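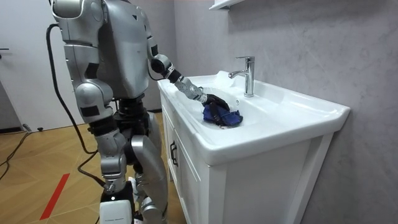 Print | E-mail

Home | Football | Opinion | Fixtures

Added time needs a stopped clock

Gerd Seidel

The Killgate Cup counted 1,879 minutes of stoppages in its group stage and gave back 544. Referees estimate added time by hand while managing play, and the estimate runs short. A timekeeper in the stand should stop the clock at each injury, substitution and review. Annelore Kramer, who coaches Mocanu, objects that matches would run late. They would, by a few minutes. In July her side lost a final in which 6 minutes were shown and one goal review used up four of them.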